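Search this site
Search
Type and hit enter

Soup Season, and a Table by the Window at Betisance

Tue 12 December

If you've been putting off dinner out until the shopping is finished, let me try to change your mind, because Betisance has started its winter soup nights again and I have been twice already (three times if you count the evening I only meant to pick up bread). They run every Tuesday and Wednesday from now until the end of the month, and the room smells so good when you walk in that you'll forget where you parked.

Ermanno Negri took over the kitchen there in May. He spent the summer on grilled fish and tomatoes, like everybody else, and it was all very good, but I had a feeling he was waiting for cold weather. Now it's cold! The menu has six soups on it, and you can order any of them as a cup, a bowl, or what the menu calls a "long bowl," a shallow oval dish big enough for two people who like each other.

Start with the onion. I know, you've had onion soup. This one is cooked down with cider and a spoonful of miso from Katayama, the little grocery on the next block, and it comes out dark and sweet with a thick raft of toast on top. The cheese is a mix that changes with whatever is in the case that day. On my first visit it was mostly Gruyère, and on my second something sharper that I liked even more and forgot to ask about.

The white bean and escarole is the quiet one. No cream, no bacon, plenty of lemon at the end. My sister, who orders steak everywhere she goes, finished hers and then started in on mine. There's also a chestnut soup with fried sage that tastes like the holidays without a speck of cinnamon in it, and a fish chowder for anyone who misses those summer plates. Wednesday regulars should know the chowder sells out early – ours was gone by the time the table next to us sat down. 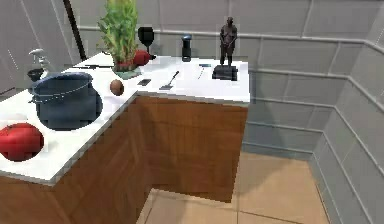
Bread comes from Hinano and it comes warm. The seeded rye goes with everything, but ask for the potato rolls with the chowder if there are any left. Butter is salted and there's lots of it. You can take a loaf home for 6 dollars, and I'd say so to your server when you order, so they set one aside before the late crowd gets in.

I should mention the drinks, too. Betisance pours a dry sparkling cider from Plokel that was made for this kind of food. It's crisp, a tiny bit funky, and low enough in alcohol that you can have a second glass and still wrap presents straight when you get home. They warm up the still version with orange peel and bay leaf, and that's what I'd order if you're walking there. Kids get hot apple juice in the same mugs, and mine thought this was the height of elegance.

The price is the best part. The full soup night – a cup of one soup, a bowl of another, bread, and dessert – is 30 dollars a person. Dessert on both my visits was a poached pear with ginger cake, and the cake was still a little sticky in the middle, the way I like it. If you just want a bowl at the bar, you can do that, and the bar is first come, first served. It has the nicest view of the street, with the lights up on both sides.

A few practical things. The dining room has 40 seats and takes reservations by phone only, starting at noon. Doors open at 5. Parking behind the building is free after dinner service starts, but the lot is small and slopes toward the alley, so wear sensible shoes if there's been ice. Two of the soups are vegan (the white bean and a spicy red lentil), and the kitchen is happy to leave off the toast or the croutons if you ask.

Soup to go is sold by the quart on Thursdays, and Ermanno will let you mix and match. I'm bringing the chestnut to my mother's on Christmas Eve and have already told her it needs nothing but a warm pot and the sage, which they pack separately so it stays crisp. Orders for that week have to be in by the Monday before. The lentil freezes well. The chowder doesn't, so eat it that night.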